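Jerna folding table, big white one – three months in

Bought this in March, meant to write it up in April, you know how that goes. Quick version: good table, annoying box, keep reading if you fold a lot of laundry or cut fabric.

I wanted a big flat surface that wasn't my bed. That was the whole brief. I had a Tramesau before, the narrow one, and a T-shirt would fit on it but only if you were careful, and a sheet, forget it. Sleeves hanging off both sides. Gave it to my sister, she keeps plants on it.

The Jerna was 354 with delivery. Not cheap for a slab with legs. The Surnus in the same size was 66 less, and I went back and forth for a couple of weeks, but the Surnus has square corners and I have a hip that finds corners.

Assembly. 13 bolts in the bag, 5 steps in the leaflet, all drawings, no words. Step 4 is drawn backwards I think, or I read it backwards. Took the legs off again and redid it. Get a second person for flipping it over, I did it alone and scuffed the baseboard. Also use your own hex key, the one in the bag rounded off on me before I got to the second leg.

The top. Smooth, wipes off fine. Coffee came off, ballpoint came off with rubbing alcohol, a red candle left a faint ring that I've stopped looking at. Iron: don't. They say no hot items and I believe them, I put down a Hajji wool mat for pressing and that works great. The mat is thick and heavy and smells like a wet sheep for the first week, then it stops. 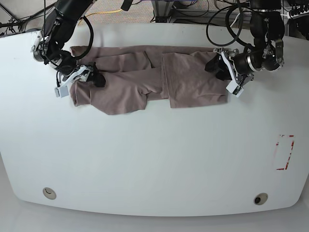
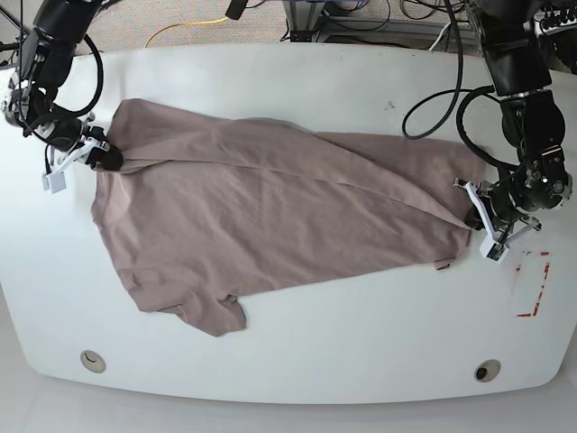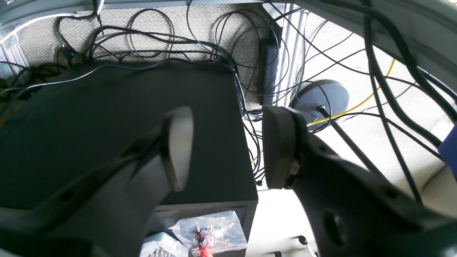

Size is why I'd buy it again. I fold everything flat now, the shop way, and for that you need room to get the whole thing down before you start. A shirt like the dusty pink one can go on at a slant, twisted, with a long crease running across the middle, and there's still table to work on. So you spread it, pull it straight, smooth it, then fold. On the Tramesau I was folding half of it in the air. Knits are the worst for this. Soft cotton too, it bunches in the middle the second you let go and the hem goes wavy. White top helps more than I expected – you see a crooked hem right away on anything darker than cream. Terrible for white socks though. Lost one on there for a whole evening.

Doesn't slide much either. Cotton stays put, fleece stays put. Anything silky goes wherever it wants, same as on any table, put the mat under it.

Rounded corners are great for hips, bad for measuring. If you cut fabric you can't line up to the corner, there isn't one. I stuck a strip of masking tape along the long side and square off from that. Works, looks ugly. A printed ruler edge would have been nice for the money.

Wobble. None at first, then a little after a month or so. Tightened everything, gone. It came back in May, tightened again. I put a drop of thread lock on the bolts and it's been solid since. Should of done that on day one. On carpet I'd check it more often, mine was on carpet for a while before I moved it and that's when it was worst.

Nothing underneath, and that bugs me. No shelf, no hooks, not even a clip for the iron cord. The Surnus has a wire basket. I screwed two cup hooks into the underside (pilot holes, short screws, measure twice) and the extension cord hangs there now.

Height is fixed. I'm on the tall side and it's fine for fifteen minutes, after a full family load my back knows about it. They sell risers but they were out of stock every time I looked, so I used bed risers from the hardware store. Ugly again but way better. If you're shorter you'll probably be fine as is.

Customer service – wrote to them about the hex key, got a new one in the mail in under two weeks, no questions. The new one is also soft. Oh well.

Good: size, corners, wipes clean, stays flat (I checked with a level, dead flat still).
Bad: price, leaflet, that hex key, no storage, heavy as anything to move.

Four stars. Would be five with a shelf. If you only fold once a week and have a decent bed just use the bed, save teh money. If you do a load a day get this or the Surnus, and if you get the Surnus pad the corners.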